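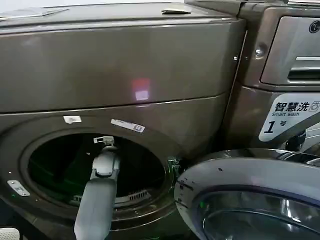 Arm at the drum, number 1 next door

stundmont_fitter
Posted 7/14/26
Our laundry unloading cell keeps faulting on the reach into the drum. It's a grey arm in front of a pair of front loaders. The Ramivley controller logs 118 on the way in, usually on the last item. I've re-taught the entry point twice and it drifts back. What do you check first?

havico2
Fingertip pads. We swap ours every 500 loads and wipe them at the start of each shift. If they've gone shiny the fingers close further than they should and you get 118.

stundmont_fitter
Pads were new in June, so I doubt it. Forgot to say, the wrist camera was off for a clean the week it started.
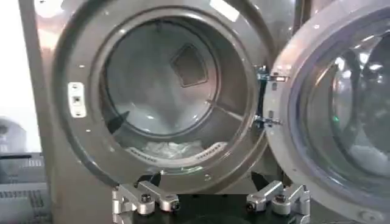 I put it back with the same two screws and didn't recalibrate. The manual says you only need to after a camera swap.

oksanen_b
The manual is wrong on that. Any time it comes off, recalibrate. A hair of tilt at the bracket is a lot by the back of the drum.

havico2
Disagree. Ours has been off loads of times – never touched the calibration. I'd still do the pads, they're cheap.

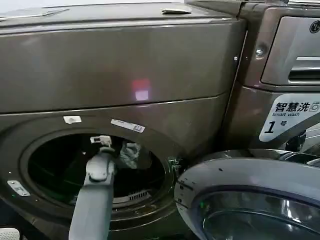

And drop the entry speed to 333 while you test, so a knock on the rim doesn't bend a finger.

oksanen_b
Slow it down, fine, but do the camera first or you'll be chasing two things at once.

stundmont_fitter
Will recalibrate tonight and leave the pads alone. Log is at 1270 cycles, will post what it says.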